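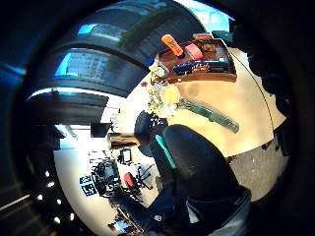

Clumiveo Desk Trays

A set of short written records on what people keep in a desk tray, what lies on the table next to it, and where each thing goes when the table is tidied. Compiled by Inger Kjærgaard and Nelly Correa. Version 2, released 7 October 2025.

What is in it

There are 500 records, all in English. Each one covers a single tray on a single table and is made up of a list of things, a note of where they are, and a tidying note saying where they should end up. The tidying notes were written by the people who use the desks and have only been edited for spelling.

Files

trays.csv has one row per tray
items.csv has one row per thing, linked to its tray by tray_id
notes.txt has the tidying notes in full
words.txt has the list of item names we use

Fields in items.csv

tray_id: the tray the thing belongs with
name: a plain name from words.txt
colour: main colour first, then any second colour
place: in tray, on table, or elsewhere
home: where the thing should be after tidying
sure: yes or no

A worked entry

The brown wooden tray has raised edges, so small things can be left in it without rolling off. In the tray:

orange bottle or tube, blue base. Place: in tray. Home: in tray, standing up. Sure: no.
pink roll, may be tape. Place: in tray. Home: in tray. Sure: no.
small thing, red and brown. Place: in tray. Home: not set. Sure: no.
blue box, white and red markings. Place: in tray. Home: in tray, lengthwise along the lower part. Sure: yes.

On the table:

long green strip, ruler or flat board. Place: on table. Home: drawer. Sure: no.
thin dark cable. Place: on table. Home: leave where it is. Sure: yes.
leaves or flowers, pale yellow-green. Place: on table. Home: leave where they are. Sure: no.
tiny purple flower. Place: on table. Home: leave where it is. Sure: yes.

The tidying note for this entry reads: "Long flat things go in the drawer, they don't fit the tray. Box stays along the bottom. Don't stack anything on the roll. Leave the leafy bits alone please."

How names were chosen

Names are kept general. Anything that might be a bottle or a tube is entered as "bottle or tube" and marked no under sure. Please don't tidy these into one word or the other when you send corrections. Brand names are left out even where they can be read. Chairs, clothes and other things away from the tabletop are not listed.

Aoife McGrath and Vibeke Oddsson each checked the full list. Where they disagreed, the more general name was kept. They had most trouble with rolls (tape, ribbon, labels) and with anything long, flat and green.

Known problems

Cables are listed unevenly. Records made before February often skip them.
The home field is blank for 4 trays whose owners had moved desks.
"Drawer" and "top drawer" are both in use and mean the same thing.
Colours are by eye. Beige and light wood overlap a good deal.

Suitable uses

Word lists for household and office items, tidying checklists, teaching material on sorting and putting away. The records don't give sizes or weights and are no help for working out whether something will fit in a given tray.

Changes since version 1

Added the sure field. Merged "pen tray" and "desk tray". Removed duplicate rows reported by Polyxeni Karagiannis. Moved the tidying notes out of trays.csv, where the commas kept breaking the columns.

Corrections

Send the tray_id, the row as it stands and the row as you think it should be. One correction per message is easiest. Changes to words.txt wait for the next version.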